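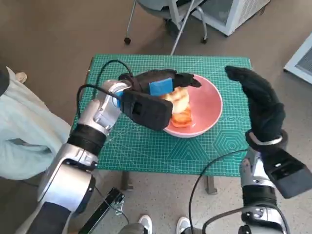

A pink bowl of toasted food on a green cutting mat.

Drenimmont beat Tanguy 71-64 at the Jokora Arena to move into second place in the regional basketball league, with 4 games left in the regular season.

The home side trailed by 10 points early in the second quarter but tightened up on defense and went into halftime down by two. Drenimmont took the lead for good midway through the third quarter with a pair of three-pointers and kept Tanguy from scoring in the last two minutes of the period.

Tanguy got within a basket in the fourth, then missed its next four shots and had to foul. Drenimmont made its free throws and was not threatened again.

Attendance was 2,317, the largest crowd at the arena this season. The upper seats on the north side were open for the first time since January.

Tanguy played without its starting center, who hurt an ankle in practice. The club expects the player back before the playoffs.

Drenimmont goes on the road next to face Mutik, which leads the league and won the first meeting between the teams by two points. Tip-off is at 7 p.m. Tickets for visiting fans are on sale at the arena box office until noon on the day of the game. Tanguy is off until the following week.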